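Home | Syllabus | Handouts | Labs | Log in

Handout 6: Reading a Fault Report
Ladan Naseri, Robot Safety, rev. 6/8/20

The Wurnus cell stopped in February with a wrist overcurrent on one arm. The Pritthorpe report gives the cause as "operator error." Be suspicious of that phrase. It usually means the log was not read.

What the log has: 948 handover attempts, 46 protective stops. Of those stops, 44 came while both grippers were inside the shared zone. The report mentions this once, in an appendix, and then blames the person at the keyboard.

Ketier, who supplied the controller, says the zone check runs every cycle. Maybe. The check compares planned paths. It does not know where the fingers are if a joint has slipped, and the Abbasi memo records a slip 195 seconds before the fault. I have yet to see an answer to that memo.

Before lab, write half a page on:
- what the report claims and what the log supports
- whether slowing both arms would have prevented the stop, or only made it gentler
- who should be allowed to clear a stop, and from where

"The software prevents it" will not get credit without a line number. 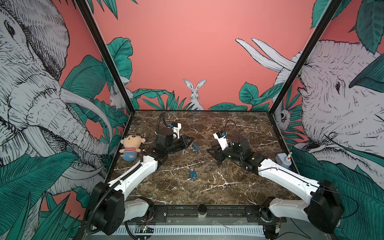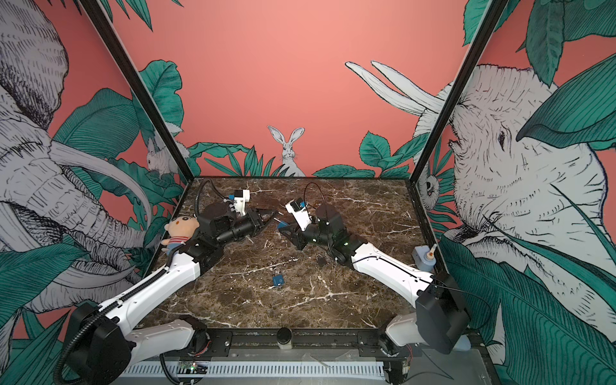

Fig. 6.1. Two-arm cell with padlock task: grippers apart (first), grippers nearly meeting over the table (second).

3 comments | Share 2

We use cookies to keep you logged in. Accept | Settings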